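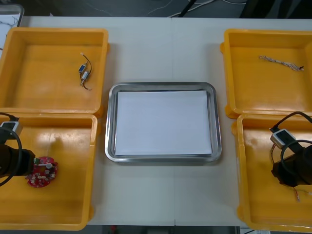
Do you sell franchises?
We don't. Jirkberg advises people who are thinking of buying one, and we take no commission from the companies that sell them.

Zodwa Shezi started the firm after buying into a sandwich chain on the strength of a glossy brochure and a very good lunch. She got out after 2 years, poorer. Most brochures still promise what hers did: a proven system, full support, a protected territory. We'd like to see the proof, and we ask for it in writing.
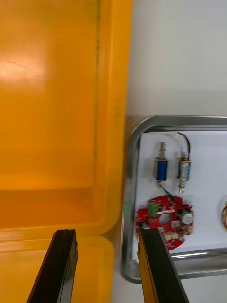
So far we have read 388 franchise agreements, and in 282 of them the seller could change the fees without asking the owner. Some sellers call that flexibility. Ruan Ngcobo, who reads the contracts, has other words for it.

Thabiso Mokoena goes through the sales forecasts. He wants to know which branches the figures came from, and what happened to the ones left out — a question that tends to get a slow reply.
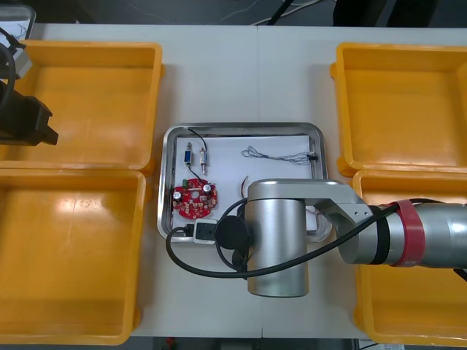 We also ring former owners, who are seldom on the list the seller hands over. Thongchai Srithong makes most of those calls, usually after 6 in the evening when the shops are shut.

We charge a fixed fee, agreed before we start. You pay the same if we tell you to walk away, and we often do. If you'd like to check up on us first, ask for our terms and read them slowly.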